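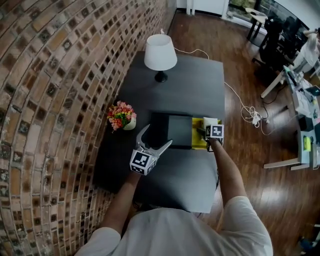

Too much air is being sent through the post, Sillance said, and the cost of carrying it now falls on the people who buy bed linen and tablecloths by mail. The household textiles supplier will change the way it folds and boxes orders from 11th October, after a trial at its Odow packing site that began in May.

Under the new arrangement, flat textiles will leave the site in a shallow rigid box with a lift-off lid. The present carton is a deep one, sized for the bulkiest item in the range and padded with crumpled paper when anything thinner is ordered. A single pillowcase and a winter bedspread have until now travelled in the same outer packaging.

The trial covered 2,890 orders. Each was folded to a fixed footprint, measured for thickness under a light plate and then assigned to one of two box depths. Items that sprang back above the rim after resting were refolded once, and if they failed a second time they went out in the old carton. Most of the failures were brushed cotton sheets in the larger sizes, where air held in the pile makes the folded height hard to predict.

Sillance said the average volume of a packed order fell by 15 per cent. The saving was smaller than planned - the original target assumed that fitted sheets could be folded as flat as plain ones, and the elastic corners prevented it. Fitted sheets will stay in the deep carton for the time being.

The boxes are made by Urrutia from grey-core board of 600 grams per square metre. A lighter board of 400 grams was tested first and withdrawn when lids bowed under stacked loads. Urrutia has altered the crease pattern on the heavier board so that the lid can be removed and replaced without tearing at the corners, which matters for customers who use the same box to send an item back.

Returns are the less settled part of the scheme. Customers will receive a printed folding guide with each order, showing the same fixed footprint used at Odow. Textiles returned in their original box will be accepted whether or not they have been folded as shown, but an order sent back in larger packaging will be charged at the carrier's rate for that size. The existing flat charge for returns ends on the same day.

Brokari, the carrier, will sort the shallow boxes on edge in racked cages, and has asked for the address label to be placed on the short side. Labels on the lid were often hidden once a cage was full and had to be scanned by hand. The label printers at Odow are being reset to suit the new position.

Orders placed before the changeover will be sent in the old cartons, including those that are delivered later. Remaining stock of the deep carton will be used for fitted sheets, quilts and mixed orders. Curtains are packed at a separate site and are not affected.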